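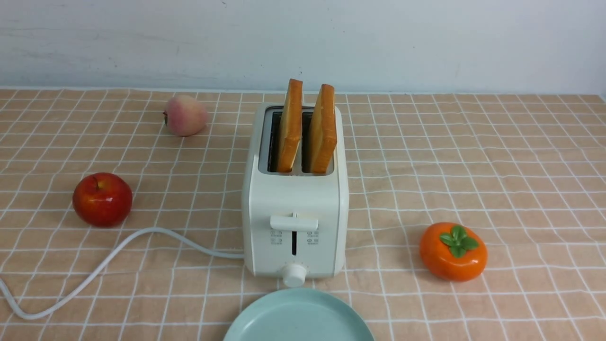

Notes for the Wednesday evening talk, Idencombe Textile Guild, December 2021
Speaker: Tyra Magnusson

Good evening, everybody, and thank you for coming out on such a miserable night! Wait for the people at the back to sit. Thank Su-chen for the invitation and for lending me her own shawl (hold it up now, then pass it around, clean hands please).

Tonight is bobbin lace, and mostly the bobbin lace of the Buven valley, which I fell into by accident when I was supposed to be cataloging buttons. I still haven't finished the buttons.

SLIDE 1. The collar. Give them a good long minute with it before saying anything. Linen thread, all of it, and finer than the sewing thread you have at home. Vlasta Kadlec worked this one in the winter after she retired from the post office, and she used 18 pairs of bobbins for the narrow edging and a great many more for the corners. Mention that the corners are where Buven makers show off. Most other edgings of this kind are gathered at the corner; in the valley they turn it properly, with the pattern carried all the way around.

SLIDE 2. Pricking. Explain the card and the pins, slowly, as half the room won't have seen one. The old prickings were used over and over until the holes went soft, and you can read the wear in the lace itself, a sort of wobble along the edge. I find that very touching, and I always go on too long about it, so move along.

SLIDE 3. The four grounds. Point to each. If Yee-man Tam is here, ask her to say a word about the third one, since she unpicked a damaged piece in October to see how it was made and knows it far better than I do.

SLIDE 4. The Plisturico sample books. Roughly 2,000 swatches, sewn onto blue paper, with the prices penciled beside them in a very cramped hand. Read out two or three prices, people love that. The merchant bought by the length and sold by the dozen, and some of the makers' initials are still on the backs.

Bobbins on the side table afterward, do come and try! Shu-fen Pan has two pillows set up with thick cotton, much kinder on beginners. Tea first, though. Remember to get Su-chen's shawl back.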